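Notes from the survey catch-up, 17 December 2019

I'm typing these up from my own scribbles, so shout if I got you wrong! Chiharu Tamura ran the meeting and I took notes (again).

## Where the parents survey stands

We closed it with 200 replies, which made everybody pretty happy. Of those, 102 people said their kids watch fewer cartoons on regular TV than they did at the same age, and 61 said they still sit down as a family for one show a week. Chiharu wants those two findings up top in the write-up. I said the family show one is the better headline — people love that stuff — and we went back and forth on it for a while. Left it with Chiharu.

Druvico asked whether we can split the answers by the parent's age. We can, but the group of parents under 25 is tiny and I don't want us printing percentages for it. Agreed to fold them in with the next group up.

## Wording of question 2

Long chat about this one. "Did you enjoy the ads you grew up with?" is leading, and I'll own up to writing it (sorry!). The new version asks which ads people remember and leaves it at that. Serken will get the new wording before the second round goes out.

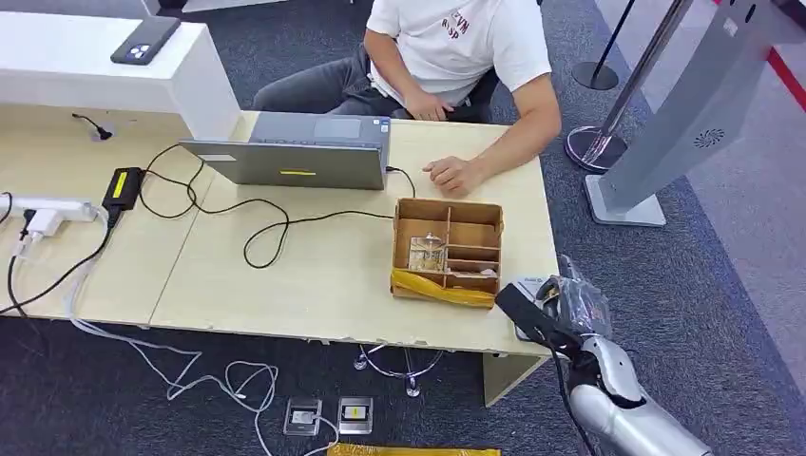
## Toy ad tracker

Tapia's October data finally came in, and the Dreson spots are missing from the last week. I'm chasing them. Until that's sorted, no charts go to the client, please, even rough ones.

## To do

- Chiharu: pick the headline, send me the draft
- Me: chase Tapia, fix question 2, redo the age groups
- Both of us: read through the open comments, there are some really funny ones about theme songs

Next meeting is after the break, same room.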